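Work with us > Current calls > Shared tabletop trials

Category: Calls for participants

Call for participants: good practice for two-arm tabletop work

Plorkomden is looking for people to take part in a study of working rules for two-arm robots used at desks and benches. The study will produce a short code of practice for small workplaces where the arms handle ordinary things such as stationery, packaging and hand tools. We want the wording tested by people who will have to follow it.

You do not need a technical background. We would like to hear from office staff, warehouse packers, technicians, teachers and anyone who has written or enforced safety rules at work. Experience with robots is welcome but will not give you priority.

What you will do

Sessions take place at our Flendwood site and last 2 hours. You will be given the current draft, known as the Ronska rules, and asked to apply it while an operator runs a desk-tidying task. You will stand or sit outside the marked line throughout. You will not be asked to operate the arms.

During the session you will:

- read one section of the draft and say what you think it requires
- watch the task and note any point where you think a rule applies
- call a stop at least once, using the button at your position
- go through your notes with a member of the study team

Sections under test cover how close the two grippers may come while both are holding something, what may be left lying on the table during a run, who may reach in and when, and how a held object should be put down after a stop. The last of these has caused the most disagreement so far, and we expect to rewrite it.

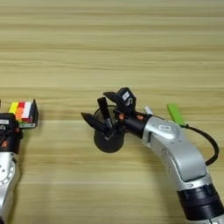
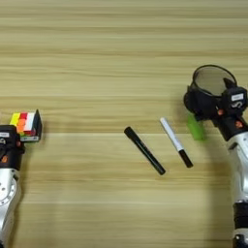 Two-arm desk work, with an item held in each gripper.

Who can apply

You must be 18 or over and able to read a four-page document in English. Please tell us beforehand if you use a hearing aid, a pacemaker or any other medical device, so that we can discuss the session with you. Glasses are fine. Long hair must be tied back, and lanyards and loose scarves must be left in the lockers.

We cannot accept anyone who works for a company that makes or sells robot arms. If you are unsure whether this covers you, ask before applying.

Payment and places

There are 6 places in each group. Participants who attend three sessions receive £320, paid by bank transfer after the last one. If you withdraw early you will be paid for the sessions you have attended. Travel within the county is refunded on production of a ticket or mileage note.

A parallel group is being run in Toledo with the draft in Spanish. Applications for that group are handled separately and cannot be made through this page.

Your information

Sessions are recorded on video. The recordings are used by the study team to check notes against what took place, and are deleted when the code is published. Written comments may be quoted without your name. You can ask for your comments to be removed at any time before publication.

How to apply

Write to the study desk in no more than 300 words. Tell us what work you do, what written rules you follow in it, and one rule you have found hard to apply. Include the times of day you could attend. Applications close at the end of December, and everyone who applies will get a reply. Selected applicants will be sent the draft and a consent form, which should be signed and brought to the first session.

Contact the study desk | Accessibility | © Plorkomden | Back to top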